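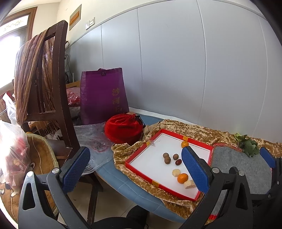

Teaching by hand vs teleop for sorting small food?

aleksi_l
Posted 18/07/2018

Hi all, long-time reader, finally posting! I'm trying to teach a small arm to put fruit and biscuits into a shallow tray and I can't decide how to show it the job. I've been driving the arm with a joystick and it's painful. A mandarin I can manage, but anything small and round skids away from me and I end up chasing it round the rim like a cat with a pea. My mate Ville swears by holding a gripper in your own hand and just doing the task. Has anyone here tried both?

murkinden
Reply

Both, yes, and I'm with Ville. Last October I did 700 demos by hand for a tray job and kept 590 of them. The ones I binned were mostly me going too fast. You forget the arm has to follow you! With a joystick you're never too fast, I'll give it that.

My only real tip is to slow down just before you close the fingers. Soft pads help a lot with pastry too, the hard ones I started on made crumbs of everything.

H. Partanen
Reply

I'll disagree, sorry. By hand feels lovely but you reach in ways the arm can't. You twist your wrist, you lean over the tray, and then the robot gets to the same spot and its elbow is in the wall. With remote control every demo is one the arm has already done. Slower, yes, but I've thrown away very few.

murkinden
Reply

Fair about the wrist. I do a check afterwards and drop anything out of reach, it takes a couple of minutes. Still quicker than your way, Heikki :)

anneli_h
Reply

Can I put in a word for mess? I did my first lot on a clean white desk and the thing fell to bits the moment I put a tablecloth down. Now I use crumpled cloth, bags behind, a chair in view, whatever's about, and I shift the tray a bit between goes.

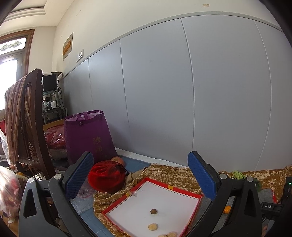 I also change what's in the tray before I start again. Big and small together, fruit next to biscuits, sometimes hardly anything at all. If you only ever teach it a full tray, it gets in a right muddle with a nearly empty one. And do the small round things from different sides, or it learns one approach and sticks to it.

H. Partanen
Reply

Agree with all of that, and it goes for remote control as well. Velvet is a swine though. The fingers catch a fold and the whole tray comes along.

anneli_h
Reply

Ha, yes. I leave a few of those in if I recover nicely, and bin them if I don't.

aleksi_l
Reply

Thanks everyone, loads to go on. Think I'll do two batches, one each way, same tray and same food, and see which the arm copes with better. Heikki, how do you stop your hand getting tired on the joystick? I'm useless after half an hour.

H. Partanen
Reply

Prop your forearm on a cushion and swap hands. Tea break between batches.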